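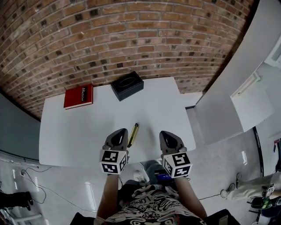 Shanthi Ranasinghe to Release Second Album, "Khondokar," in May

CARNLEY — Singer and songwriter Shanthi Ranasinghe will release her second album, "Khondokar," in May on the independent label Pullura. The record has 11 songs and will be available on streaming services, on CD and in a vinyl pressing of 1,471 copies. The first single, "Bus to the Water," is out now.

Ranasinghe wrote most of the album over two winters in a rented house outside Carnley, working at an upright piano that came with the lease. She sings in English and Sinhala, sometimes within the same verse. Her first album, "Night Clerk," was recorded mostly on her own with a laptop and a borrowed microphone. For "Khondokar" she worked with a full band for the first time, with drums, bass, pedal steel and a small string section on four of the songs.

"I wanted to hear other people in the room," Ranasinghe said. "On the first record I could fix anything, so I fixed everything. This time we kept the takes where somebody came in a little early."

The title is the name of the street where she lived as a teenager. Three of the songs are set there, including the closing track, "Number Nine, Upstairs," which runs a little over eight minutes and was recorded in one take late in the evening.

Ranasinghe began singing in public at 16, at weddings and school events, and later played keyboards in a wedding band for six years. She left the band to finish "Night Clerk," which she sold at shows and by mail before Pullura reissued it. Outside music she designs stage clothing under the name Zudport. The line started with jackets she made for herself and her bandmates and now sells in a small number of shops. She cuts the patterns herself and has designed the outfits the band will wear on the coming tour.

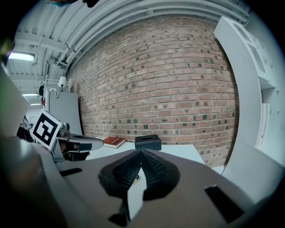
White tabletop with gripper tools, one carrying a black-and-white marker.

The tour opens at the Carnley Playhouse, a 534-seat theater where Ranasinghe worked the coat check as a student. Doors open at 7 p.m. The opening night will include the whole of the new album, played in order, followed by a set of older songs. Later dates will be played by a smaller group without strings. Tickets go on sale through the theater box office and each venue's own website, with a limit of four per buyer for the Carnley show.

"We have played bars, a ferry terminal and a furniture store," Ranasinghe said. "Carnley is the one I have been thinking about. I know where the drafts are in that building."

A video for "Bus to the Water" will follow the single. A lyric booklet with Sinhala text and English translations is included with the CD and vinyl editions, and the translations are by Ranasinghe. Buyers of the digital album will receive the booklet as a download.

Pullura is an independent record label based in Carnley. It releases new music and reissues by singers and small groups.

Review copies and interview times are available on request from the Pullura press office. Requests for photo passes for the Carnley show should include the name of the outlet and the photographer.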